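Fixing hand tracking that drops out when you handle cables

So I've been wearing wrist trackers to record cable handling for our robot arm project (the Urivix one, if you read my earlier posts), and for a while the recordings were a mess! The left hand would be fine, fine, fine, and then it would jump half a foot sideways and come back. Feed that to the arm and it jerks. Ours jerked hard enough to trip the stop, and that's when I quit blaming the software and went looking at my own wrists.

First thing, stop the arm and leave it off until you're done with all of this. Don't try to debug a jump with the motors live, please.

Now open your log and find the jumps. Mine had 877 bad samples in one short take, and nearly all of them came when I turned my forearm to gather up the cords. The head camera was losing the good marker faces and guessing from a bad one.
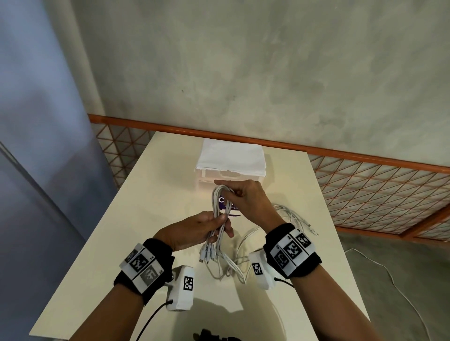
Holding a bundle of white cables with both wrist trackers on.

Look over every printed square on both straps. If one looks gray next to the others, reprint it on matte paper at the exact same size (turn off "fit to page", I lost an evening to that one) and stick it down flat, no bubbles.

Next, the straps. Snug them up so the block can't slide when you twist your wrist, then run the thin black cables back toward your elbow with a little slack. If a cable tugs on the module, the module tips, and your tracking tips with it.

Then record a slow test. Hold a bundle up, turn both wrists as far as you would for real, put it down, do it again. I go for about 1,000 samples and check the log before anything else. Still jumping? Try moving your lamp before you reprint again, glare gave me the very same symptom back in November.

Once the log is clean, play it back at the lowest speed with your hand on the stop button. I also set a limit in the Urivix config so any big jump freezes the arm instead of being followed. Should've had that from day one!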